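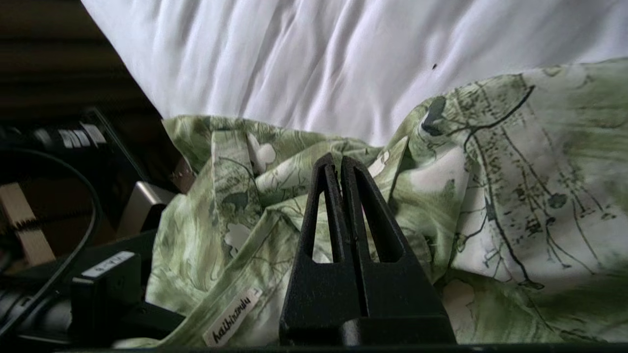 **Nilemby Residence Hall, Linen and Laundry Services**
**Semiannual Safety Inspection: Checklist with Comments**
Period covered: April
Areas covered: main laundry room, linen store, chute and receiving bay, chemical cupboard, folding room, staff corridor

Each item is marked S (satisfactory), A (action required) or N (not applicable at this inspection). An item marked A remains open until the building office has confirmed the correction in writing. Items carried over from the October inspection are noted as such.

## 1. Access, exits and floors

- [S] **1.1 Exit doors open fully and without a key from the inside.** Both doors were tested. The corridor door closes more slowly than it did in October but latches every time.
- [A] **1.2 Exit routes are clear for their full width.** Two linen carts were parked against the wall between the folding room and the corridor door. They were moved during the inspection. The marked cart bay was full at the time, and the building office is asked to decide whether the bay should be extended or the number of carts reduced.
- [S] **1.3 Exit signs are lit.** All signs were lit, including the one over the receiving bay that was reported dark in October.
- [A] **1.4 Floor surface is sound and free of trip hazards.** The vinyl has lifted at the seam in front of the second washer. Tape has been applied as a temporary measure. Tape is not accepted as a permanent repair, and this item will be marked A again if it is still in place at the next inspection.
- [S] **1.5 Floor drains are clear.** Water poured into each drain ran off without pooling.
- [S] **1.6 Wet floor signs are available.** Stored on hooks beside the sink.

## 2. Washers

- [S] **2.1 Door locks engage before the cycle starts.** Tested on every machine.
- [S] **2.2 Emergency stops work and are labeled.** The label on the third washer is faded but can be read from a normal standing position. Replacement is recommended at the next service visit.
- [A] **2.3 Supply hoses are free of cracks, bulges and leaks.** The hot supply hose on the first washer shows cracking near the coupling. The machine was taken out of use and tagged. It may be returned to service only after the hose has been replaced and the machine has run one full cycle under observation.
- [S] **2.4 Machines are level and anchored.** No movement was noted during the spin cycle.
- [S] **2.5 Load limits are posted.** The posted limit is 50 pounds per load on the large machines and 20 pounds on the small ones. Staff on the evening shift were familiar with both limits.

## 3. Dryers and lint control

Lint remains the most serious fire risk in this area. Inspectors opened every lint compartment, including those on machines that were not running.

- [S] **3.1 Lint screens are in place and undamaged.** One screen has a small dent in its metal rim. The mesh is whole.
- [A] **3.2 Lint screens are cleaned after every load and the log is signed.** The screens were clean. The log was not complete: 17 entries were missing for the month, nearly all of them from the late shift. The supervisor is asked to move the log from the office door to the wall beside the dryers.
- [S] **3.3 Exhaust ducts are rigid metal, connected and supported.** The flexible section noted in October has been replaced.
- [A] **3.4 Ducts have been cleaned within the past year.** No record could be produced. The contractor, Masanja Duct and Vent, has been asked to send a copy of its last service report. If no report is available the cleaning is to be scheduled without delay.
- [S] **3.5 The space behind the dryers is clean.** Light dust only.
- [S] **3.6 Loads are removed promptly and are not left in stopped dryers.** No loads were found in stopped machines. Staff are reminded that kitchen cloths and other items that may carry cooking oil must complete the cool-down cycle and must not be stacked while warm.

## 4. Linen store and folding room

- [S] **4.1 Shelving is anchored to the wall.** Each unit was checked by hand.
- [A] **4.2 Stored items are kept at least 18 inches below the sprinkler heads.** Spare comforters on the top shelf of the rear unit were stored too high. This is a repeat finding. The building office is asked to paint a limit line on the wall so that the requirement does not depend on memory.
- [S] **4.3 Heavy items are stored between knee and shoulder height.** Mattress covers and blankets have been moved to the middle shelves as requested.
- [S] **4.4 Clean and soiled linen are kept apart.** Separate carts are in use, with separate lids.
- [S] **4.5 Folding tables are stable, with no sharp edges.** The loose leg reported in October has been secured.
- [A] **4.6 Patterned and colored linen is sorted and checked before folding.** Included at the request of the housekeeping office after a sewing pin was found in a returned bed cover. Pins and small clips are harder to notice on a printed fabric than on plain white sheets. Staff are to shake out and smooth each printed item flat under the bright lamp before folding. The lamp was present, but its bulb had failed.
- [S] **4.7 A step stool with a handrail is available.** Rubber feet are in good condition.

## 5. Chute and receiving bay

- [S] **5.1 Chute doors on all floors close and latch on their own.** All 8 doors were tested.
- [S] **5.2 The bottom fire door is held open only by its fusible link.** No wedges or cord were found.
- [A] **5.3 The "Stand Clear" notice is posted at the chute outlet.** The notice is missing. A paper copy was posted during the inspection — a permanent sign has been ordered from the Prasport supply office.
- [S] **5.4 Gloves are provided for handling soiled linen.** Three sizes were in stock.
- [S] **5.5 A sharps container is within reach.** The container was less than half full and was dated correctly.

## 6. Chemicals

- [S] **6.1 The cupboard is locked when unattended.** Locked on arrival at 7:30 a.m.
- [S] **6.2 Every container carries its original label or an approved secondary label.** No unlabeled spray bottles were found.
- [A] **6.3 Safety data sheets are current and available to all shifts.** The binder does not contain a sheet for the new fabric softener. The supplier, Godovberg Cleaning Products, is to be contacted for a copy.
- [S] **6.4 Bleach is stored apart from acids and ammonia products.** Separate shelves are in use, with a lip on each.
- [S] **6.5 The eyewash station has been flushed weekly.** The tag was signed for every week of the period. Water ran clear and at a comfortable temperature.
- [N] **6.6 Dosing pumps have been calibrated.** Pumps were calibrated in March and are not due again until the fall.

## 7. Electrical and fire equipment

- [S] **7.1 Outlets near water have ground-fault protection.** The test button tripped each outlet as it should.
- [A] **7.2 Extension cords are not used as permanent wiring.** The radio and the fan in the folding room were both running from one cord that passed behind the shelving. The cord was removed. A request for an additional outlet may be submitted on the usual form.
- [S] **7.3 Panels are accessible and circuits are labeled.** Clear floor space was maintained in front of both panels.
- [S] **7.4 Extinguishers are mounted, charged and tagged.** The extinguisher by the dryers has been lowered to the correct height.
- [S] **7.5 Smoke detectors are free of dust and covers.** Lint was brushed from one detector. Monthly cleaning is advised in this room.

## 8. Training and records

- [S] **8.1 New staff receive safety instruction before their first shift.** Signed forms were on file.
- [A] **8.2 Annual refresher training is complete.** Two staff members on extended leave have not attended. They are to complete the session before they return to machine work.
- [S] **8.3 Injury and near-miss reports are filed.** One near miss was reported, concerning a cart that rolled down the bay ramp. The wheel brake has been repaired and the form was filled in properly.
- [S] **8.4 Emergency numbers are posted by the telephone.** The list includes the correct night number for the building office.

## General comments

The laundry was clean and well run at the time of the inspection, and most of the October findings have been closed. Attention is drawn to items 2.3, 3.4 and 4.2, which are to be treated as priorities. The first washer must stay tagged out until the repair is recorded, even if this delays the weekend sheet exchange.

Residents who use the small machines on the ground floor have asked whether those machines fall under this checklist. They do not. A shorter form is kept for that room, and it is completed by the building office each quarter.

Corrections are to be reported on the reverse of this form, with the item number, the work carried out and the initials of the person responsible. Photocopies are acceptable. A follow-up visit covering open items only will be held in May.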